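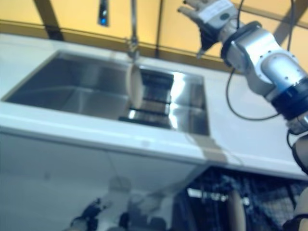
Wilma Sutherland has argued, in written comments on an earlier version of this section, that the counter beside a sink should be treated as part of the sink. Cups are put down there before rinsing and again after it, she notes, and a study that measures only what happens over the basin will miss most of the water and most of the waiting. We accept the first half of the argument and test the second half below.

**Figure 3.** Sink and adjoining counter, Skeddale kitchen. The off-white cylindrical object over the opening is likely a cup.

### 4.2 Rinsing and set-down at the sink edge

Section 4.1 dealt with the route from table to sink. The present section covers the last part of that route, from the moment a cup reaches the counter to the moment it is left to drain, stacked, or abandoned. Three surfaces matter here: the counter, the rim of the basin, and the basin floor. We refer to them together as the sink zone.

The Skeddale sink (Figure 3) is a rectangular stainless steel basin with a flat bottom, set into a white countertop. The thin faucet pipe rises behind the far edge, so that a cup brought in from the front has to cross part of the opening before it meets the water. Behind the counter a dark ledge runs along the base of a yellow-orange wall. The ledge is outside the sink zone as defined here, although small items were sometimes parked on it, and those cases were logged separately under "other surface."

The remaining four of the 5 kitchens differ mainly in the counter. In the two Ikton kitchens it is divided by a drainer molded into the surface on the left side. In the two Dukon kitchens there is no drainer, and a folded towel was laid out each morning by whoever opened the room. We did not ask for the towel to be removed. It is part of how those kitchens work, and its position was noted at the start of each session.

#### 4.2.1 Episodes and coding

An episode begins when a cup, mug, or glass is brought over the sink zone and ends when it has been released and not touched again for one minute. Episodes in which the same cup was rinsed twice without leaving the zone were counted once. This gave 969 episodes across the five kitchens. Plates and bowls were excluded. So were kettles, which are filled in the same place but follow a different pattern (see Section 5).

Each episode was coded for four things: where the cup was first set down, its orientation while water was running, where it was finally released, and whether the release surface was visibly wet beforehand. Orientation was recorded as upright, tilted, or inverted. Tilted covers everything between the other two and is therefore a broad class. We tried a finer division in the pilot and dropped it when the coders could not agree on where one class ended and the next began.

To check the coding, 50 episodes were coded a second time by a person who had not seen the first set of codes. Agreement was good for first set-down and for final release. It was weaker for surface wetness, particularly on brushed metal, where reflected light and a film of water look much alike from above. A bright patch near one end of a basin wall can come from either. We therefore report wetness only for the counter and leave it out for the basin interior.

Set-downs were also counted on their own, apart from the episodes to which they belonged, for the reason Sutherland gives: a single rinse may involve several of them. The total was 2627. This figure includes repeated set-downs of one cup and should not be read as a number of cups.

#### 4.2.2 First set-down

Most cups were put down on the counter before anything else was done with them. This held in all five kitchens and at all times of day, including the busy period after lunch when the counter was already crowded. The preferred spot was the strip directly beside the rim. Cups placed there were later picked up from above, by the rim or body, while those placed farther back were more often taken by the handle.

Where the drainer was present, it was seldom used for first set-down. Users in the Ikton kitchens appeared to keep it for clean items and placed dirty cups on the opposite side, even when this meant reaching across the basin. No sign or instruction in either room asked for this. When the opposite side was full, the cup went into the basin and only rarely onto the drainer.

Direct entry, in which the cup goes over the basin without touching the counter first, was most frequent with single cups and with disposable ones. A person carrying two cups nearly always parked one. A person carrying three usually parked all of them, then dealt with them one at a time in an order that bore no clear relation to where they stood.

#### 4.2.3 Orientation under the faucet

A cup held upright under a narrow stream fills, and the water has to be tipped out afterward. A cup held at a tilt empties as it fills, but the stream strikes the inside wall at a shallow angle and some of it leaves over the rim. Whether this water lands in the basin depends on which way the rim is facing. With the rim toward a side wall of the basin, the overflow is caught. With the rim toward the user, part of it reaches the front edge and the counter.

Tilted rinsing was the most common form in every kitchen. Inverted rinsing was rare and was mostly confined to tall glasses, where the user seemed to want water on the outside of the base. Upright rinsing was more common with mugs that had held milk or cocoa. These were often filled, left standing on the basin floor, and returned to later, sometimes by a different person.

A flat basin floor permits this kind of soaking and may encourage it. In the Aitken trials, on which our coding scheme is partly based, the basin floors sloped steeply to the drain and upright soaking was almost absent. We would not press the comparison far. The Aitken rooms also had a machine for washing dishes under the counter, and cups there were rinsed for a shorter time before being loaded.

Lightweight cups deserve a separate remark. A paper cup or thin plastic beaker held loosely near the stream can be turned by the force of the water, and users compensated with a firmer grip near the base or by reducing the flow. Several did both. Ceramic mugs showed no comparable effect. The change in grip affects release: a cup held near the base is easier to set down upright than to invert, and the lightweight cups were left upright more often than any other class.

#### 4.2.4 Final release and water on the counter

After rinsing, cups were released on the drainer or towel where there was one and on the bare counter where there was not. At Skeddale, which has neither, the same strip beside the rim served for first set-down and for final release. Clean and dirty cups therefore stood together - in some sessions for most of the afternoon - and a number of cups were rinsed again by a second user who evidently could not tell which were which. Orientation offered a partial cue. Inverted cups were almost never rinsed a second time, and upright ones frequently were.

Sutherland's claim about water is supported for Skeddale and for the Dukon kitchens. Water on the counter came mainly from cups put down after rinsing, with splash from the basin a minor source except in the tilted, rim-forward case described above. An inverted cup leaves a ring that stays under the rim until the cup is moved. An upright cup leaves less at first, but the water inside it is often poured out on the next handling, and not always into the basin.

The claim is not supported for the Ikton kitchens, where the molded drainer returned most of this water to the sink. The counter on the far side stayed dry through nearly all sessions in March, the heaviest month of use.

Her claim about waiting is supported throughout. In all five kitchens, cups spent longer on the counter than over the basin or in it, soaking included. The longest waits occurred before rinsing in the Ikton kitchens and after rinsing everywhere else. Section 4.3 takes up the question of how long a rinsed cup may stand before users begin to treat it as dirty.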